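Features Reviews Workshop Opinion Back Issues Subscribe

The Good Grip Guide
How a slim rulebook from Nasstead is changing the way people teach robots with their hands

The first thing I was handed at Nasstead was a sheet of paper, and I was a little let down. I'd come a long way to see people teach machines how to fold, stack, wipe and sort, and I wanted to get my hands on a gripper. "Read it twice," said the shift lead, and went off to find me a chair.

So I read it twice. Then I asked for the rest of it, and by lunch I was hooked.

The rest of it is called the Vilton Practice, after the neighborhood where the first version was written, and it's a set of working rules for anyone who collects demonstrations with a hand-held gripper. You hold the tool, you do a chore, a camera on the tool records what the jaws did, and a robot arm somewhere else later learns from it. Simple enough to say. What Nasstead found out, over 3000 recorded sessions in homes and rented rooms, is how many ways there are to do it badly without noticing.

I love rules like these. They're plain, they're short, and nearly every one has a bruise behind it. The section on starting a session used to be a single line telling people to begin when ready. It's now half a page, and it's the part that the crew argues over the most. The tool has to be held still over the work surface with the jaws open before anything is touched. The operator's free hand stays out of the way. If the jaws are closed, or already holding something, the session gets a separate label, so that a model won't be taught that fingers start out full.

Why so fussy? Try it the other way and you'll see. A team that shared its early sessions with Nasstead had let everyone start however they liked, and some people started in mid-reach, some with the jaws pinched shut, one with the tool resting on a cushion. The people were all doing good work! But the recordings couldn't be lined up with each other, and 400 of them had to be sorted again by hand. The person who did most of the sorting wrote the new half page, and you can feel the sore wrists in every sentence of it.

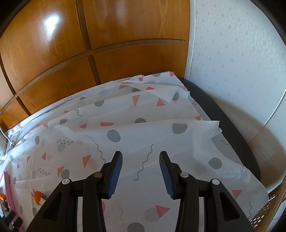
Jaws open over a patterned sheet, with the blue ribbed pads facing each other across the gap.

The surfaces section is my favorite, and it's where the guide gets wonderfully stubborn. Most people's instinct is to tidy a place up before recording in it. They pull the cover off the table, smooth everything flat and hide the bright stuff in a closet. The Practice says leave it. A cover with creases, folds and a busy print is what a robot will meet in a real home, and a robot that has only seen bare gray tabletops is going to have a hard time with triangles and squiggles. Shiny wood is welcome too, glare and all. You may move anything that's sharp, hot, private or likely to get broken. Everything else stays where the household put it.

There are limits, and they're sensible. Cables get a paragraph to themselves. A loose cable on the work surface can stay in view, but the operator has to know what it's attached to before starting, and it can't cross the path of the tool. If it does, you stop and reroute it, then begin a new session. You don't nudge it aside with the gripper halfway through. I asked if people really did that and got a long look over a coffee cup.

Then there are the pads. I could've spent the whole day on the pads. The soft inner faces of a gripper wear down, pick up grease and go slick, and a slick pad changes how a person squeezes without the person ever deciding to. The guide sets a fixed life of 375 sessions, after which both pads get swapped as a pair, even if one looks fine. It also asks for a check at the start of each shift: wipe, look, close the jaws slowly, open them, look again at the pivots. It takes less time than finding your glasses.

Hara, the small workshop that builds some of the tools used here, was against the fixed number at first. Its engineers wanted people to judge by eye. They gave in after a trial in which operators looked over a tray of used pads and couldn't agree on which ones were finished. I think that's a lovely way to lose an argument – everyone standing over a tray, squinting, changing their minds.

Consent is handled with the same plainness. Anyone whose home is used gets to walk the room with the operator beforehand and point at things that shouldn't be recorded. They can ask for a session to be deleted afterward, and they don't have to explain themselves. Dönmez, a training outfit that adopted the guide in September, added a rule that I'd like to see everywhere: the operator plays back one short recording for the household before the real work starts. A wide lens at wrist height takes in far more than people expect. Once they've seen how much of a wall or a windowsill ends up in view, they go around the room again and point at different things.

Dönmez also pushed for the rest rule, and here I have to confess that I broke it. You stop after 50 sessions, put the tool down and do something else with your hands. I was having such a good time (it's oddly satisfying, picking things up slowly and on purpose) that I waved off the break and kept going. My next few tries were terrible. I was closing the jaws early and dragging things across the table, and I honestly thought I was doing great until I watched them played back. The shift lead flagged every one and handed me the sheet of paper again.

The Practice isn't perfect. It says almost nothing about left-handed operators, and the page on lighting reads as if it was written in a hurry. It's also a voluntary document, so there's no inspector coming around to see if you changed your pads. Larger groups may want something with more teeth, and a few have told Nasstead as much. A second edition is being drafted, with a longer part on working with two tools at once, and the argument over how to number paired recordings was in full swing when I left at four in the afternoon.

I took my copy home. It has a coffee ring on the surfaces section and a note in the margin, in someone else's handwriting, that says "ask about rugs." I've written back to ask about rugs.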